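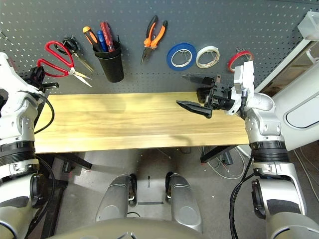
Scissors and screwdrivers on the pegboard at Neagu.

So I finally made it to the open day at the Neagu bindery in Pematville, after saying I'd go every December for years! It's a 112 mile drive from my place and I left way too early, so I was at the door at 9 with a gas station coffee and cold feet.

Our guide was Daichi Sakamoto, who repairs old hymnals and cookbooks (mostly cookbooks, he says, and mostly the dessert pages). He took 12 of us through the paper store first, and oh, the smell in there. They keep 3,000 sheets of marbled paper in flat drawers, and he let us pull out any drawer we liked. I could've stayed all morning. There's a green and rust pattern called Fadar that I'm still thinking about.

After that came the sewing room, where we each stitched a little notebook. Mine is crooked, and the thread tension is all over the place, but I love it. Daichi showed me how to wax the thread so it stops tangling, and the second half went much better.

Lunch was soup and rolls at Prumeo across the street, very good, get the squash. I also asked what a full leather rebind would cost for my grandmother's atlas and the answer was $475, so that's going to wait until spring. Parking is free behind the building, but the lot fills up by 10.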